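Brollberg Cups: notes and data card

Brollberg is a collection about paper cups on a table: cups standing, cups tipped over, cups lying in a loose bunch, and what it takes to get them tidy again. If you have ever cleared up after a party you know the job already. I love this job, and I have tried to write down everything I learned about it while putting the set together.

Current version: 2
Last updated: 28/08/2019
Kept by: Ermelinda Falcão
Clips: 700
Labeled cup positions: 3278

What is in it

Ordinary paper cups, the light kind you buy in a sleeve. I wanted designs that were easy to tell apart at a glance, so there are plain-hearted red ones with a tan label, blue ones with a white rim, and white ones with a green leafy pattern. The mix matters more than I expected! With cups that all look alike you lose track of which one rolled where, and the labeling turns into guesswork by lunchtime.

Tables are covered with checked cloths, pink and white for the most part, with a teal and white one on the neighboring table. Cloth is kinder than bare wood (cups skid on varnish) and the squares give you something to judge distance by when you are labeling. 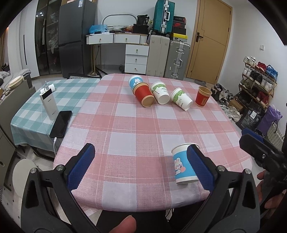

Each cup gets one of three states in the labels file: "up" for standing on its base, "side" for lying down, and "nested" for sitting inside another cup. Lying cups also get a direction, written as the way the open mouth points. I used to write the way the base points and changed it in version 2, so please check which version you have before mixing files. The old files still say "base_dir" at the top of the column.

Color goes by the main color of the side wall and ignores the rim. A blue cup with a white rim is "blue". The leafy ones are "green_white". Anything printed on the wall (a rabbit, a label, lettering) goes in the notes column in your own words, and spelling does not matter there.

How the sessions are named

Irnevden is the folder for the round table sessions, and Dramemholm is the one for sessions where the cups begin in a stack. Drakos is the odds and ends folder: cups with lids, cups with creased rims, a very silly afternoon with saucers. There are 23 sessions altogether and each has its own short text file saying which cups were out and which cloth was on.

Things I noticed about cups

A cup on its side rolls in an arc, toward its base end, because the base is narrower. It rarely goes where you aimed it. If you are setting up a table by hand, put the lying ones down first and the standing ones after, or you will be setting the standing ones up again.

Two cups lying against each other hold each other still. Three or more make a nice messy cluster that stays put even when the cloth gets tugged.

Pick up a lying cup by the wall near the rim and it folds. Nearer the base it keeps its shape. Same goes for washing-up gloves, tongs, anything.
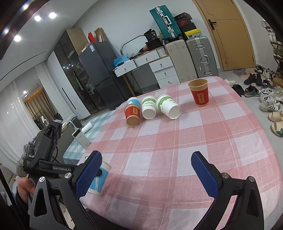

Falcão, your rule for leaning cups needs another look. I went through the whole Irnevden folder in May and kept finding cups that rest on a neighbor with the base off the cloth, and half of them are down as "side" and half as "up". Could there be a fourth state? I'd be happy to relabel those myself if you send me the list. Also the bit about rolling toward the base end is spot on, I tried it on my kitchen table and lost one behind the stove.

Yes to a fourth state, and thank you! It will be called "lean" and it goes in with the next version. Until then, use "side" for any cup whose base is not flat on the cloth.

Known problems

Some notes columns mix upper and lower case.
Two sessions in Drakos have no cloth listed.
"nested" does not say how many cups are in the stack.

Sending corrections

One line per cup is plenty: session name, cup color, what it says now, what it should say. New cup designs are very welcome too, especially yellow, which I have not been able to find anywhere near me.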